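发件人:Danylo Hutsuliak
收件人:议事规则讨论列表
日期:26/09/2023
主题:Re: [规则] 分割表决之后,剩余条文的效力与计票口径

各位好,

回复上周那封关于 Sistby 市议会七月会期的来信。原信保留在下面,我只删掉了签名和附件清单。我手头的材料是会议记录正式本、Nurnetti 表决系统导出的逐项记录,以及秘书处公布的议事规则合并文本。旁听席的录音我没有用,录音里主席和秘书的声音重叠,几处关键裁定听不清,引用它只会带来新的争议。

> 列表里的各位:
>
> 我在整理 Sistby 七月通过的《竞选广告出资披露规则》,遇到几个地方对不上,想请教。
>
> 第一,草案共六条,表决时有议员动议分割,主席准许。第五条被单独否决,其余条文合并通过。可是第四条里写着“依第五条报送者”,第五条没有了,第四条还算不算一条完整的规范?秘书处把它原样印进了合并文本。
>
> 第二,弃权是否计入分母。议事规则写的是“出席并参加表决的议员过半数”。本地报纸按出席人数算,得出第五条“差一点就过了”的说法;我按赞成加反对来算,结果差得很远。
>
> 第三,Nurnetti 导出的文件里,第五条出现了两行,时间戳不同,结果相同。这是表决了两次,还是记录重复?
>
> 另外,Romia 去年也做过类似的分割,他们的做法似乎不同,但我没找到文本。如果哪位有,烦请转一份。

先说结论,再逐项写理由。第四条仍然有效,其中引用第五条的那个从句没有可以适用的对象;弃权不计入分母,报纸的算法没有规则依据;导出文件里的两行对应同一次表决。Romia 的文本我有,放在最后一节讲。

一、分割后的条文效力

先把程序顺序理清。议事规则把分割动议归在“附属动议”一章,排在修正案之后、主动议之前。换句话说,草案先处理修正案,修正案处理完,文本固定下来,才轮到是否分割。七月那次有两项修正案,第一项改第二条的披露起点,通过;第二项改第三条的报送期限,被否决。随后才有分割动议。会议记录把分割动议写在第二项修正案之前,这是记录员按收到书面动议的时间排的,不是按处理时间排的。读记录时要看右侧的处理序号。

分割的条件在规则里写得很短:“各部分得独立成立者,得分割之。”争点就在“独立成立”四个字。主席当时的裁定只有一句话,说第五条规定的是第三方出资人的补充申报,与其他条文的义务主体不同,因此可以单独表决。没有议员对裁定提出申诉。既然没有申诉,裁定就确定了,事后再说第五条本来不该分出来,程序上没有出口。
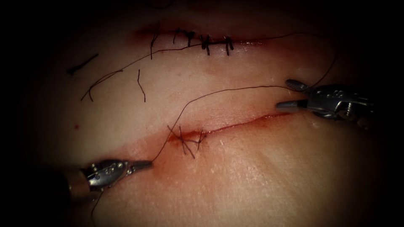
分割后的各部分在法律上处于什么关系,规则没有正面规定,只能从表决效果反推。每一部分各有自己的表决题目、自己的计票、自己的结果宣告,一部分被否决不构成对另一部分的复议。打个比方,图里上面那道切口用的是五针黑线间断缝合,间断缝合的每一针单独成结,拆掉其中一针,其余各针照旧受力;如果是一根线从头走到尾的连续缝合,剪断一处,整条都会松。合并表决接近后一种情况,分割表决接近前一种。比方只能用到这里,因为条文之间还有引用关系,缝线之间没有。

引用关系才是第四条的麻烦所在。第四条全文分为两句。第一句规定登记机关收到申报后应在公告栏公布,适用对象是“依第三条或依第五条报送者”。第二句规定公布的期限。第五条没有通过,“依第五条报送者”这一类人就不存在,但“依第三条报送者”仍然存在。第一句在文义上是选择关系,去掉一个选项,剩下的选项可以单独适用,句子的语法和义务都完整。第二句没有引用任何条文,不受影响。

需要处理的是印刷问题。秘书处把第四条原样印出,我认为是对的。秘书处有权改的是编号、标点和明显的笔误,一个指向空号的引用不属于笔误,它在草案提交时是正确的,是议会自己的表决让它落空。要删掉这几个字,得走下一次修正。现行合并文本在第五条位置印“(未通过)”,保留编号,这个处理也合适。如果把第六条往前提一位变成第五条,第四条里的引用就会指向生效与过渡的规定,读起来变成“依生效规定报送者”,那才是真正的错误。

有人可能会主张,第四条内含对第五条的引用,说明两条不能“独立成立”,因此整个分割无效。这个主张混淆了两件事。规则要求的是被分出的部分能够独立成立,检验对象是表决题目:把第五条单独念一遍,议员能不能知道自己在表决什么。答案是能。至于其余条文里有没有提到它,那是起草质量的问题。如果凡有交叉引用就不准分割,任何带“依前条”字样的草案都无法分割,这个动议在规则里就没有用处了。
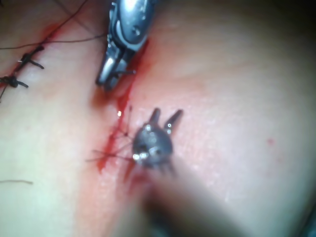

二、计票口径

分母的写法,Sistby 的议事规则里有三种,来信引的是其中一种。把三种并列如下,后面讨论时直接用简称。

全体口径:以法定议员总数为分母。用于修改议事规则本身和罢免主席。
出席口径:以签到在席的议员为分母。用于决定秘密会议和延长会期。
表决口径:以投赞成票和反对票的议员之和为分母。用于其余一切事项。

“出席并参加表决”对应的是表决口径。规则的定义条款写明,“参加表决”指投赞成票或反对票,弃权按“在席而未参加表决”登记。这个定义放在规则末尾的用语解释里,和表决一章隔得很远,很多人没有翻到那里。报纸用的是出席口径,所以把弃权议员全部放进了分母,又在文字里把弃权写成“没有反对”,两处合起来,读者自然以为第五条离通过很近。按表决口径,赞成票少于反对票,谈不上接近。

顺便说一个常见的误会。出席口径之下,弃权在效果上等于反对,因为它抬高了门槛却不增加赞成。表决口径之下,弃权对结果没有影响,只影响法定人数的认定。同一个议员按下同一个弃权键,在两种口径下政治含义完全不同。所以评论某位议员“用弃权帮了谁”之前,要先查这一题用的是什么口径。七月那次,几位议员在第五条上弃权,又在其余条文上投赞成,外面的评论说他们自相矛盾。从计票看没有矛盾:他们在第五条上退出计算,把结果交给了投票的人。他们的动机我不讨论,记录里没有。

法定人数那边没有问题。弃权者在席,计入法定人数,会议记录在每次唱名前都有人数确认。来信没有问到,我还是核了一遍。

三、Nurnetti 导出文件中的重复行

Nurnetti 的导出表每行有四个关键字段:题目编号、开启时间、关闭时间、状态。来信说第五条有两行,时间戳不同,结果相同。看状态字段就能区分。第一行状态为“已关闭”,第二行状态为“已宣告”。系统在主席按下宣告键时会另写一行,把关闭时的票数复制过去,时间戳取宣告的时刻。两行的开启时间是相同的,不同的只有后一个时间字段。如果真的重新表决过,开启时间也会不同,而且题目编号后面会带一个后缀。

其他题目为什么只有一行?因为多数导出用的是简表,简表按题目编号去重,保留最后一行。第五条的编号在分割时由秘书手工录入,编号前多了一个空格,去重时被当成两个不同的编号。我用文本编辑器打开原始文件核对过,“已关闭”那一行的编号前有空格,“已宣告”那一行没有。把空格去掉再去重,就只剩一行。

这一点值得写信告诉秘书处。结果没有受影响,但以后若有人用导出文件统计议员的投票率,第五条会被算两遍,当天所有在席议员的投票率都会偏掉,弃权者偏得最多。建议的处理是在录入端禁止编号含空格,导出端不必改。

我平时用 Stasiv 做文本比对,它对空白字符默认忽略,所以比对两行时显示“编号一致”。用同一工具的人请在设置里把“忽略空白”关掉再看。

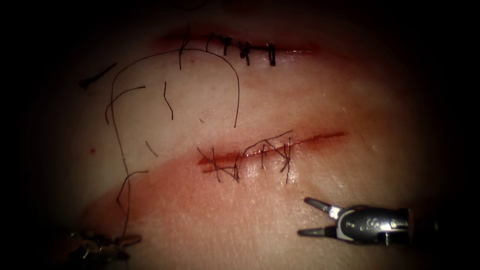 图:练习垫上下两道已缝合的切口,器械夹爪自两侧下角伸入。

四、Romia 的文本

Romia 的议事规则在分割一节多了一句,译出来是:“部分被否决者,其余部分中引用该部分之文字,视为未写。”有了这一句,第四条那样的问题在表决当场就解决了,秘书处可以直接把落空的引用删去印刷,无须再走修正。来信觉得两地做法不同,差别就在这里。

我对这句话有两点保留。

其一,“视为未写”把判断权交给了印刷的人。选择关系的引用好办,像“依第三条或依第五条”,删掉后半即可。并列关系的引用就不好办。设想条文写的是“同时符合第三条和第五条者”,删掉后半之后,义务范围反而扩大到一切符合第三条的人。议员表决时面对的是一个窄的义务,印出来的是一个宽的义务,没有人表决过这个宽的版本。Romia 至今没有遇到这种情形,但文字上挡不住。

其二,它没有说“引用”是否包括定义。草案常把用语定义放在某一条,其他条文直接使用该用语而不写条号。定义条被分出去否决以后,其余条文里的那个用语既没有条号可删,也没有含义可依。严格按字面,这不算“引用该部分之文字”,于是条文原样保留,含义悬空,等于回到 Sistby 现在的状态。

如果 Sistby 打算借鉴,我的建议文本如下,供讨论,措辞可以再磨:

“部分被否决者,其余部分中以选择方式引用该部分之文字,不生效力,由秘书处于合并文本中加注。以并列方式引用该部分,或使用该部分所定义之用语者,主席应于宣告结果前提请议会先行处理。”

后半句把麻烦留在会场里解决,时间成本由议会承担。主席在宣告前多问一句,议员可以当场提文字修正,也可以撤回分割。按现行规则,宣告之前撤回分割是允许的,宣告之后就不允许了,所以“宣告结果前”这几个字不能省。对应到 Nurnetti 的记录上,就是要发生在“已关闭”和“已宣告”两行之间。

还有一个没有把握的地方。Sistby 的规则对“附属动议”有发言时间限制,提请处理引用问题算不算附属动议,我没有找到先例。若算,讨论时间很短,复杂的草案根本谈不完;若不算,它的优先次序又没有着落。熟悉旧会议记录的人如果见过类似裁定,请把届次和页码发到列表,不要只私下回给我。

Romia 的原文和我的逐句译文已经放到列表的共享目录,文件名里带“分割”二字。译文里“视为未写”一处我改过措辞,之前下载过旧稿的请换成新的。

Danylo Hutsuliak

--
退订或修改投递方式,请发空白邮件至列表管理地址,主题写“设置”。
回复时请保留被引原文,并删去与讨论无关的部分。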